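Two arms on the packing bench: what changes for us

Members at Remusel have been asking what the Clisitance trial means for their jobs, so Alvar Dahlgren went along to watch. His notes follow, lightly trimmed.

The firm's line since July has been that the robot will "free people up". I have heard that before – usually a few months ahead of a rota with fewer names on it – so I wanted to see the work itself. The machine has two arms and the job is table work: picking things up, moving them, and in time putting them in the customer's bag.

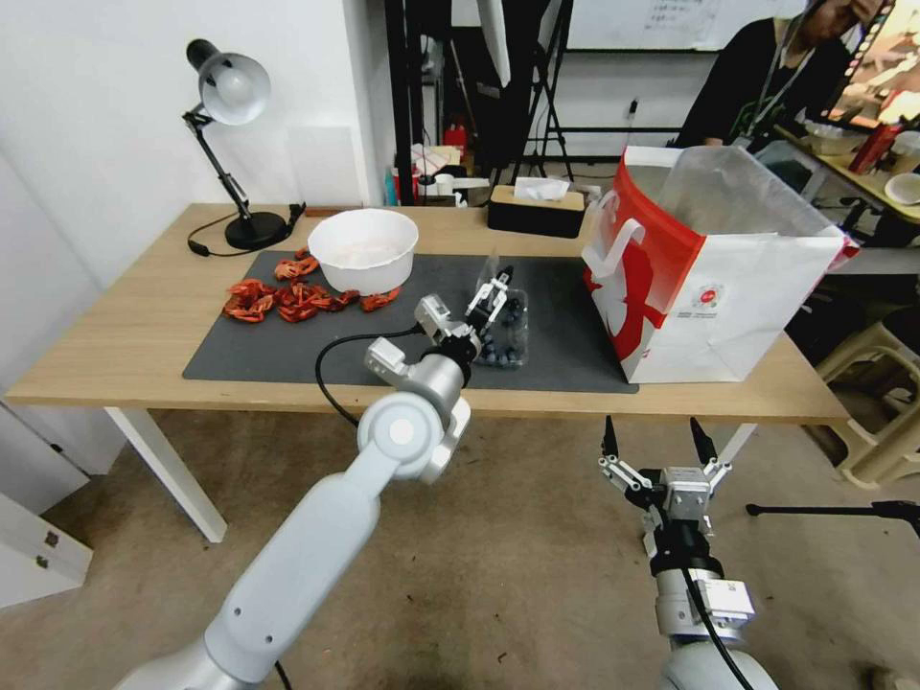
Management's target is 50 orders a shift. On the hand benches people told me they do that before lunch, and they do it while answering questions and spotting the punnet that has gone soft. I asked who checks the fruit when the robot packs. The answer was that a person will. So the packer becomes a minder, on the same grade, with the blame for anything squashed.

To be fair, there are things to like. Of the 37 people on the packing side, plenty have bad wrists and shoulders, and few would miss the repeat lifting. One woman told me she'd happily hand over the late shift tomorrow if her hours were safe. That "if" is doing a lot of work, and I couldn't get anyone to put it in writing. 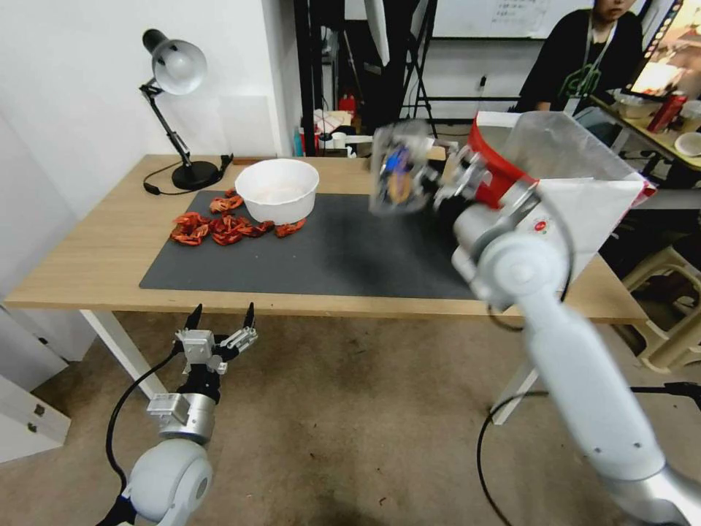 The trial bench, with one arm holding a clear package over the mat.

Training is the other sore point. Wijaya, who supply the software, are offering two days of it, and only to team leaders. Everyone else is expected to pick it up as they go. The Susia depot was promised a second round of training on its last new system and is still waiting for it.

We have asked for three things: no cut in hours during the trial, a proper grade for minding the machine, and sight of the error figures. The firm has agreed to talk about the last one. Members who want to add to the list should speak to their rep before the next site meeting.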